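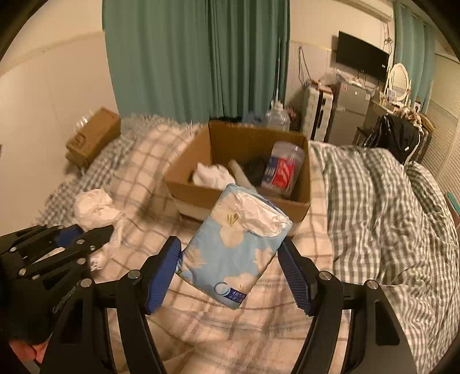 **viola_db** · October 30, 2026

Right, I've had the Hokano hand-held hire kit for three weeks now and promised a few of you I'd write it up, so get a brew. We took it on to record bedroom tidying and packing for our little arm project (the arm itself is still in bits, don't ask), and it's £600 a month for the pair of grippers, the cameras on them, and the upload service that chops your recordings into clips. The grip is what I was most worried about. My old home-made fingers were hard printed plastic and they either crushed soft things or let go of them, and I lost whole evenings to it. The ribbed blue pads on these are a different world! A floppy packet of tissues like the flowery one is just the sort of thing I'd given up on, and now I don't think about it much, I squeeze till the pads have a bit of bite and get on with it.

Good bits so far:

- light enough to do a long session, though my forearms did complain in week one
- you can use both hands, and the two streams come back already lined up in time
- the clips come back overnight, mostly
- the manual is short and written by a person

Less good:

- the trigger on my left one is stiffer than the right
- the upload program falls over if the laptop goes to sleep, and then starts again from nothing
- thin cloth, of which more below

Ask away.

---

**haldane_k**

Nice write-up, but £600 a month?! You could build a pair for one month's money. I did. Two cheap cameras, a printer, a bag of bearings and some silicone sheet for the pads. I'm not having a go, I just think people reading should know there's another way before they get the card out.

Kenneth

---

**viola_db**

Kenneth, you know I love your build thread, but how long did it take you? I've still got a box of my own failed linkages under the desk. And it wasn't the grippers that finished me off, it was syncing the cameras. Two evenings to find out one of them was dropping frames whenever it got warm. I'd pay good money never to do that again, and now I am.

---

**haldane_k**

From April to the end of summer, on and off. Fair point about the frames. Mine did that too, I stuck a heatsink on.

---

**naima.bensaid**

Can I ask about the clips? The Hokano page says they throw away the bad ones for you and I'm a bit suspicious of that. Bad according to whom? We tried Tridutano last year and their filter binned every single clip where the thing got dropped, and for us those were the useful ones, because we wanted the picking-it-up-again part.

---

**viola_db**

Good question, and I was cross about this at first. Hokano don't delete anything, they put the rejects in a separate folder with a one-word reason. We've had 3,910 clips back in total and more than 1,000 of those landed in the reject folder, which gave me a proper fright. Then I sat and went through a good chunk of it and a lot were perfectly usable. "Occluded" seems to mean that one gripper wandered in front of the other. Well yes! I've got two hands and they're working on the same bed!

You can ask for them to be moved back across and they did it the same day, no quibbling. I'd rather I could do it myself with a tick box, mind.

---

**jolien_h**

What's "thin cloth, of which more below"? You can't leave us there. I do mostly fabric and it's the one thing every kit says it can manage.

---

**viola_db**

Sorry Jolien, tea happened. So, cloth.
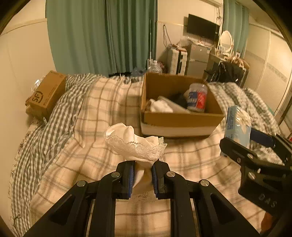 *Cloth with a lace edge in the near pads, a blue packet in the other gripper.*

Holding it is fine once you've got a decent pinch with a few folds bunched up. Getting that pinch in the first place is where I struggle. If the fabric is lying dead flat on a blanket, the tips tend to slide over it, or you get a bit of the blanket as well and the whole lot comes up together. I've learnt to come in with the fingers fairly wide and push down a touch before closing, so it ruckles up between them. Works for me maybe more often than not, but it's a knack, and I'm not sure I want the arm learning my knack.

The other thing is lace. The ribs catch in it if you pull away in a hurry. No damage yet, but I've slowed right down for anything with holes in it.

---

**jolien_h**

That matches what I see with ribbed pads in general. They're brilliant on packets and boxes and a nuisance on anything open-weave. I swapped mine for the smooth ones from Irno and I wouldn't go back. Do Hokano let you change them?

---

**viola_db**

They do, the pads slide off, and it's allowed under the hire terms as long as the originals go back with the kit. I haven't tried the Irno ones. Are they not slippery on plastic wrappers?

---

**jolien_h**

A bit, yes. You squeeze harder.

---

**g_farquharson**

I'll be the grump. I had this same hire kit for two months and sent it back. My gripe isn't the hardware, it's that the cameras see everything. Look at what's in view behind the bed in the second picture: telly, fridge, suitcase, mirror, curtains. For Viola that may be just what she wants. I was recording in a client's place and had to go round turning things to face the wall and putting their post in drawers before every session. There's a blurring option, but it's extra, and it blurred the labels on the things I was picking up as well.

---

**viola_db**

Hi Gillespie! I do want the clutter, to be fair. Our first go was all done on a bare worktop and the model was hopeless as soon as it met a checked bedspread. Plaid blanket on top of gingham is about as nasty a background as I could wish for, so I'm leaving it all in.

But I take the point for other people's homes. I hadn't tried the blurring. If it wipes out packet labels that's no good to me either.

---

**naima.bensaid**

Gillespie, did you tell them about the labels? We found with Tridutano that these things get quietly fixed if somebody makes a fuss.

---

**g_farquharson**

I told them. I got a nice email back. Whether it's been sorted since, I couldn't say, I'd sent the kit back by then.

---

**haldane_k**

Question for Viola. Do the pads go shiny? My silicone ones lost their grip after a few weeks and I had to scrub them with washing-up liquid.

---

**viola_db**

Not shiny, but they do pick up fluff like nobody's business, especially off blankets. I wipe them with a damp cloth between sessions and let them dry off properly. Hokano sent a spare set in the case, still in its bag.

---

**tennant_lurker**

First post, long-time reader. I'm at Tennant, we've got a couple of student projects that want packing data, mostly small household stuff into cardboard boxes. Would you say one person can run this kit on their own, or do you need a second pair of hands for starting and stopping? And do you reset everything between goes?

---

**viola_db**

Welcome! One person is fine. There's a button on each handle and either one starts both. Reset is just me tipping the box out on the bed and shuffling things about, which gets boring, so put some music on (it doesn't keep the sound, I checked, thank goodness).

For boxes I'd say practise with the flaps first. Going in over the side with your wrist bent is awkward until you find a way of standing that suits you, and I had the box too low to begin with. My back preferred it once I started kneeling.

---

**haldane_k**

If it's students, get them to build one. They'll learn more.

---

**naima.bensaid**

They'll learn about heatsinks, Kenneth.

---

**jolien_h**

Viola, I've got a spare pair of the smooth Irno pads doing nothing. If you send me your address I'll post them, as long as you do the same cloth with both sets and put the results up. I want to know if it's the pads or me.

---

**viola_db**

Oh yes please! PM on its way. I'm keeping the kit for another month regardless, so there's time to do it properly. I'll do the flat cloth and the lace with both, and some wrapped packets too so Gillespie has something to grumble about.

---

**g_farquharson**

Looking forward to it. Ask them about the blurring while you're on.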